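Swimming pool news - quick one this month, sorry

Right. The lido in Barnville is shut till the end of August, as most of you have found out by walking down there with a towel. Boiler again. The part is on order from Grarketti and they've gone quiet on us, so no point ringing the front desk, they know as much as you do.

In the meantime Brurenden baths have said we can have lanes. Very good of them. Early swim only, doors at 6, out of the water by half past seven so the schools can get in. Lanes 3 and 4 are ours. Please don't drift into the others, the triathlon club pays for those and they are not slow.

Getting there - the bus is fine going but hopeless coming back, there's a gap of about 90 minutes after the early one. Lifts are being sorted on the sheet in the cafe. Put your name down even if you only might come. If you've got a spare seat say so, and say which end of town you're leaving from, last time we had three cars going past the same bus stop and a person standing at it.

Lockers take the old pound coins only. Yes, still. There's a tub of them at reception, put it back after.

Water is colder than ours. Not awful. Bring a hat if you feel it on your ears. Showers good, hairdryers not.

Season tickets - anyone who paid for the full summer gets the lost weeks added on to next year, you dont need to do anything. Ten-swim cards carry on as normal and Brurenden will stamp them. Aqua class is off untill we're back home, the shallow end there isn't shallow enough.

Arumugam are still doing the breakfast rolls for us afterwards, only now from the van in the Brurenden car park. Egg ones go fast. Cash or card.

Lost property from the lido has been moved to the cafe cupboard. Eleven single goggles, a good flask, somebody's left sandal. Going to the charity shop when we reopen so have a look.

More when the part turns up.

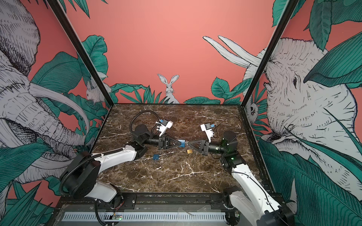
Can I use my ten-swim card at Brurenden?

Hand it in at reception there and they'll stamp it the same as ours, early swim only.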